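Fostell Room Dehumidifier – Set-Up Guide
Section 5: Preparing the room and first use

7 shares
5 comments

Please read this section before you connect the Fostell to power for the first time. It explains where to put the machine, how to prepare a bedroom with floor bedding, and what to do in the first days. Wall drainage with a hose is explained in Section 6.
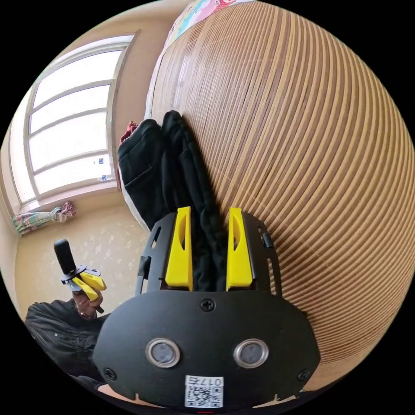

Jae-in Yeon
Documentation Writer, Prelten

5.1 Before you start

If the Fostell was laid on its side during transport, let it stand upright for one full night. The oil in the compressor needs this time to go back to its place. If you start too early, the compressor can be damaged and the repair is not covered.

Check that you have:

the dehumidifier
the water tank, already inside the machine
one dust filter in a plastic bag
the power cord
the small Brerarov humidity meter with battery

The dust filter is packed separately and many customers forget it. It goes behind the rear grille. Remove the plastic bag first, then push the filter in from the top until you hear a click.

CAUTION: Do not use an extension cord or a power strip. Connect the machine directly to the wall outlet.

5.2 Choosing the place

1. Choose a flat and hard floor. On thick carpet the machine can lean, and the tank sensor will then show "full" when the tank is empty.

2. Leave a space of one open hand between the rear grille and the wall. Leave more space on the side where the air comes out.

3. Keep curtains away from the machine. If the curtain is long, tie it or bundle it at the side. Fabric which is pulled against the rear grille will stop the air, and the machine will switch off by itself.

4. Do not put it directly in front of a window with strong sun. The machine measures its own temperature also, and the reading becomes wrong.

5. Close the windows and the door. A machine that works with an open window is trying to dry the whole street.

Note: In a small apartment you can put the machine in the corridor and keep the inside doors open. This takes longer. For a room with much moisture, for example after painting, it is better to treat one room at a time.

5.3 Rooms with sleeping mats and floor bedding

Mats on the floor need more attention than a bed with legs. Moisture from the body goes down through the mat and stays between the mat and the floor. In the morning the top side feels fine, so people leave it there for weeks. Woven and bamboo-style mats dry quickly when air can reach both sides, but flat on the floor they have only one side free.

1. Take off blankets, pillows and any clothes. Trousers or a sweater left at the edge of a mat will keep that part damp.

2. Lift the mat and stand it against a wall or over two chairs. Do not fold it sharply. A mat with stiff strips should be rolled in the direction of its strips only.

3. Wipe the floor with a dry cloth.

4. Set the Fostell to MAT DRY and choose the time. For a thin mat two hours are normally enough. A cotton mattress needs the whole afternoon.

5. Touch the underside of the mat with the back of your hand. If it feels cold compared with the floor, continue for one more hour.

6. Put the mat back only when the machine has stopped.

CAUTION: Never lay bedding or clothes on top of the machine. The air outlet gets warm and has no protection against being covered.

Note for owners of the older Grewal model: your machine has no MAT DRY button. Use CONTINUOUS and a kitchen timer.

5.4 Drying clothes in the same room

You can dry clothes and air a mat together, but please give them some distance. Wet clothes put a lot of water in the air and the mat will take part of it. If you have the choice, dry the clothes first.

Dark trousers, jeans and other thick fabric should hang from the waist with the pockets turned out. The pockets and the waistband are always the last parts to dry. We had many messages saying that the machine "does not work", and the pockets were the reason – everything else was dry. 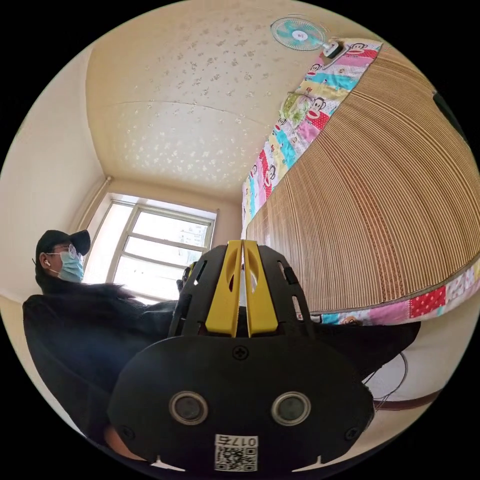

Jae-in Yeon

5.5 Using the humidity meter

1. Pull out the plastic strip from the battery cover of the Brerarov meter.

2. Place the meter on a shelf or low table, on the other side of the room from the machine. If it stands beside the air outlet it will show a very dry room that does not exist.

3. Wait until the number has not changed for ten minutes.

4. Compare it with the number on the front panel. A small difference is normal. If the difference is bigger than 5, go to the calibration steps in Section 8.

A good value for a bedroom is between 45 and 55 percent. Below 40, people with dry eyes or sensitive skin can feel uncomfortable, and wooden furniture may open at the joints.

5.6 Cleaning the filter the first time

The first cleaning should come early, after 7 days, especially in a room with much fabric. Later you can clean it every month.

1. Press POWER and wait until the fan is quiet. Then pull the plug.

2. Take out the filter slowly and put it in a bag before you carry it through the apartment.

3. Use a vacuum cleaner with a soft brush on both sides. If you are sensitive to dust, wear a face mask during this step and open a window.

4. If there is still gray dust in the net, wash it in lukewarm water without soap.

5. Dry it in the shade. Put it back only when it is completely dry.

CAUTION: Do not use the machine without the filter, even for a short time.

5.7 Messages on the panel

FULL: empty the tank and push it back until it clicks. If the message stays, the white float inside the tank is probably stuck. Move it with a finger.

ICE: the room is too cold. The machine melts the ice itself, please wait and do not unplug it.

696: the rear grille is covered. See 5.2, step 3.

Any other number: write it down, unplug the machine, and contact the service desk.

5.8 Changes in this section

The times for cotton mattresses were corrected on Monday, April 4, 2022. The older text said two hours for all bedding, and this was too short. Thanks to Sérgio Tavares from the service desk, who collected the customer messages. The printed guide will have the same change in May. If your printed copy shows the old times, please follow this page.

Next: Section 6, Connecting the drain hose

1,172 views
Share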